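A Morning at the Lernau Paper Mill

The bus to Lernau takes two transfers and leaves you at a stop with no shelter, across from a tire shop. From there you walk along the river until you smell wet cardboard. The Wamero mill opens its doors to the public once a year, on 23rd March, and it has been making paper on that bank since well before anybody thought of charging admission. I paid at a folding table and was handed a hairnet, a pair of foam earplugs and a leaflet with a map of the site on which the restrooms had been drawn larger than the boiler house. By the end of the morning I had come around to the mapmaker's view.

Our group had 11 people in it. Most were retired, two were children, and one man had brought his own ear defenders and clearly thought less of the rest of us. The guide had worked on the machine floor for half her life and had the habit of talking at a normal volume next to things that roared, so a good share of what follows I got from the leaflet.

The pulp hall

Everything starts as soup. Bales go up a conveyor and drop into a vat the size of a small swimming pool, and what comes out the other end looks like oatmeal and smells like a basement. The children were delighted. We were each allowed to squeeze a handful, and then we spent the next hour looking for somewhere to wipe it.

The old records are kept in a glass case by the hall door. The oldest sheet is a receipt from 1486, for rags, from an earlier mill in the town. It is in better shape than any receipt I've had this year. The guide explained that rag paper lasts because it has hardly any acid in it, and that my paperbacks at home are slowly eating themselves.

The machine floor

The main machine is 185 feet long and is called Rangel, after the firm that built it. Wet pulp goes in at one end as a gray film, and dry paper winds onto a roll at the other. In between are felt belts, steam-heated rollers and a great many signs telling you to keep your sleeves to yourself. I have stood in front of waterfalls that held my attention for less time.

It is also very hot in there. In February, we were told, people fight over the shifts. In July they don't.

The end of the tour covers what becomes of the paper once it leaves. A fair amount of the heavier board goes to Feseo, a converter a few miles downriver, to be made into cups, and the talk on cups ran longer than the talk on the boiler. The rolled rim is the hard part, apparently. It stiffens the mouth of the cup and keeps it from dribbling down your shirt, and it has to be curled without cracking the board. The taper is there so they'll stack. I'd been drinking out of these things for decades without giving the rim a moment's credit.

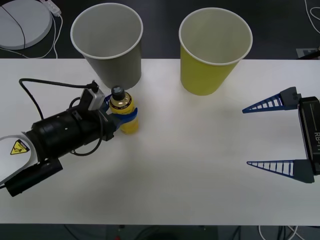 The canteen and the shop

Lunch was lentil soup, served without comment to people who had spent the morning looking into vats. It was very good. The coffee was not, though I did admire the rim.

The shop sells notebooks, writing paper and a bar of soap whose connection to papermaking I never worked out. The handmade sheets are lovely and priced for people who write fewer letters than I claim to. I bought two notebooks and a bag of offcuts.

If you go, wear shoes you don't care about and book the early tour. The later ones share the pulp hall with school groups. The last bus back leaves before the shop closes, and the tire shop will not call you a cab.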